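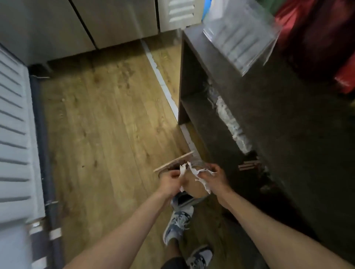

**Figure 2.** Two torn strips of white paper being pulled away from a small round object with a cardboard-like surface.

### 3.2 Paper residue and sorting at the household level

The collection records described in Section 3.1 show how much paper and board leaves each household, but they say little about its condition. Paper joined to another material is a recurring problem in curbside recycling. Labels, wrappers, and glued liners often stay attached when an item goes into the bin, and the sorting line must treat the whole piece as one material. Taking the paper off by hand (Figure 2) leaves ragged strips, and small strips of this kind are easily lost during screening. We therefore asked residents what they separated before disposal and compared their answers with the contents of their bins.

The survey was mailed to all addresses on the collection routes in Stotton and Lengyel. Stotton is an older town with mostly detached houses. Lengyel has more apartment buildings, and many of its residents share bins in a common yard. Both towns are served by the same hauler, Bisetti, and send mixed paper to the same sorting plant at Zunduro. The accepted materials list was identical in the two towns for the whole study period, and neither town changed its pickup schedule.

We received 2,529 usable responses. A response was usable if the resident had answered the questions on labels, food containers, and mixed packaging, and had given a street name that could be matched to a route. Forms with a missing route were kept for the general attitude questions in Section 4 but are left out here. Where two forms came from one address, we used the one that was filled in more completely.

Residents were asked whether they removed paper from other packaging "always," "sometimes," or "never." The question did not define removal. In the pilot round in May, several people wrote in the margin that they pulled off whatever came away easily and left the rest. We kept the wording for the main survey so that the two rounds could be compared, but we added a follow-up question on partly removed labels. A resident who answered "always" to the first question and "often" to the follow-up was coded as a partial remover.

Bin contents were checked on 36 routes. On each route, field staff pulled a sample of bins before the regular pickup and sorted the contents on a table at the depot. Items were placed in one of four groups: plain paper and board, paper with another material attached, loose fragments, and non-paper. A fragment was defined as any torn piece smaller than a playing card. Fragments were weighed together for each bin, as individual pieces were too light for the depot scale. Wet material was set aside, dried overnight on racks, and weighed the next morning.

Self-reported removal and bin contents agreed only in part. Routes where more residents said they always removed labels did have less paper with another material attached. The same routes also had more loose fragments by weight. This pattern was clearer in Stotton than in Lengyel, where shared bins make it impossible to link a given bin to a given household. For this reason we do not report household-level comparisons for Lengyel.

The type of adhesive appears to matter as well. Residents who mentioned difficulty most often named glass jars and round cartons. Some 16 percent wrote that they had stopped trying to remove labels from at least one type of package. Soaking was the most common method reported for jars, but few people used it for board, which softens along with the label. Scraping with a knife or a spoon handle was also mentioned. We did not ask how long residents spent on the task, and the comments are too uneven to support an estimate.

Two limits of the bin check should be noted. First, the sample was taken in dry weeks, and fragment weights may differ when bins are left open in rain. Second, some fragments were probably produced during handling at the depot. Staff were told to lift items out singly and to avoid tipping the bins, but this was not always possible with full containers. Both effects would apply to the two towns alike and should not change the direction of the difference between routes.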